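ホーム　ニュース　製品・サービス　イベント　お問い合わせ

手持ち式グリッパーの貸出サービス「Nuchit」、受付を開始
2018年1月3日

ロボット向け作業データ収集機器を手がけるGideo社は、手持ち式グリッパーと背負い式の記録装置を組み合わせた機材一式の貸出サービス「Nuchit」について、法人および教育機関からの申し込み受付を開始したと発表した。

同サービスは、作業者が自らの手でグリッパーを操作し、物をつかむ、運ぶ、並べるといった動作を記録するための機材を、期間を定めて提供するものである。基本構成には左右一対のグリッパー、位置検出用マーカー、頭部装着型の機器、背負い式フレームが含まれる。記録したデータの整理には、同社の管理ソフトウェア「Rarnel」を使用する。貸出期間は最短で41日間とし、以後は月単位での延長に応じる。

同社は昨年9月から、研修施設Tuksteadにおいて試験提供を実施してきた。期間中の利用者は延べ454名、貸し出した機材は74組で、記録された作業は約381時間分に達したという。試験提供では、机上の小物の仕分けや容器の移し替えなど、卓上で完結する作業が中心となった。

事業責任者のナパポーン・スクプラサート氏は、「機材を購入する前に、自社の作業が記録に適しているかどうかを確かめたいとの要望が多く寄せられていた。短期の貸出により、検討の段階から実機に触れていただけるようになる」と述べた。

利用開始にあたっては、初回講習の受講が必須となる。講習は半日の課程で、グリッパーの持ち方、フレームの装着と調整、記録の開始および終了の手順、データの確認方法を扱う。複数名が同じ室内で並行して作業する場合の机の配置や、通路幅の確保についても指導を行う。
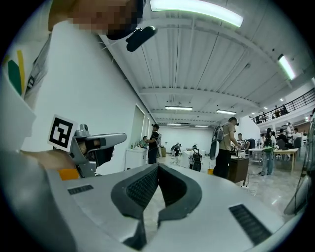

講習を担当するラートチャイ・チュエンスック氏によれば、試験提供の初期には、フレームの肩帯の調整が不十分なまま作業を始める利用者が多く、長時間の記録に支障が生じた。このため同社は肩帯の形状を見直し、調整手順を講習の冒頭に移した。グリッパーの握り部についても、手の大きさに応じた交換部品を用意する。

一方、屋外での使用および液体を扱う作業は、当面のあいだ貸出条件の対象外とされる。記録データの権利は利用者に帰属し、機材の返却時に装置内のデータは消去される。破損時の修理費用については、契約時に選択する補償区分に応じて負担額が定められる。

申し込みは同社の窓口で受け付ける。料金は機材の組数と貸出期間により異なり、個別に見積もりを提示するとしている。

関連記事
・Gideo、Rarnelの操作画面を改訂
・Tukstead、研修室の利用時間を延長
・手持ち式グリッパーの保守点検に関するお知らせ
・Nuchit初回講習の申し込み方法について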